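Materials and Finishes, Unit 2
Reading grain on veneered surfaces

Most of the furniture you will assess in this unit is veneered. A veneer is a thin sheet of real wood glued to a core, so the grain you see on the face tells you how the sheet was cut. It tells you very little about what is underneath. Check an edge or the underside before writing anything about the core.

There are 2 cuts to know for now.

Quarter cut: the log is sliced across the growth rings. The lines are straight, narrow and close to parallel.

Crown cut (also called flat cut): the log is sliced along the rings. The lines wander, and where the blade passes through a ring at a shallow angle they close up into arches. Tradespeople call these cathedrals. Rotary-cut sheets can look similar, with broader and less regular waves, so use the whole board when deciding.

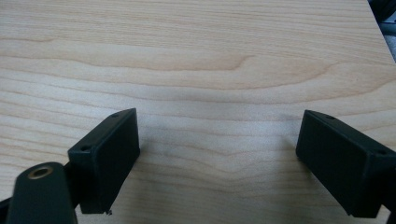 Fig. 1. Pale blond veneer with wavy grain and a rounded arch.

Look at the arch first, then the finer bands lower down. One sheet can show both, and a small area on its own could mislead you. Maple and birch both come up this colour, so record the timber as "pale, similar to maple or birch" unless you have the supplier's sheet.

Colour is also affected by lighting. Under a strong overhead light, pale wood loses its warm tones and the middle of a board can look washed out. Move around the bench and look from a low angle before you record the colour or sheen.

Caring for a matte surface

Dust with a dry cloth, working along the grain. For marks, use a damp cloth with a drop of mild detergent, wring it out well, then dry straight away. Do not use cream cleaners or scouring pads, as they leave shiny patches. Do not sand a veneer below 400 grit without asking. It is easy to go through the face, and there is no fixing it once the core shows.

For your workbook

Choose one veneered surface at home. Sketch the grain, name the likely cut and give your grounds. Note the colour in daylight and again under a lamp. Bring the sketch to the next workshop, along with the Cestex sample card from your kit.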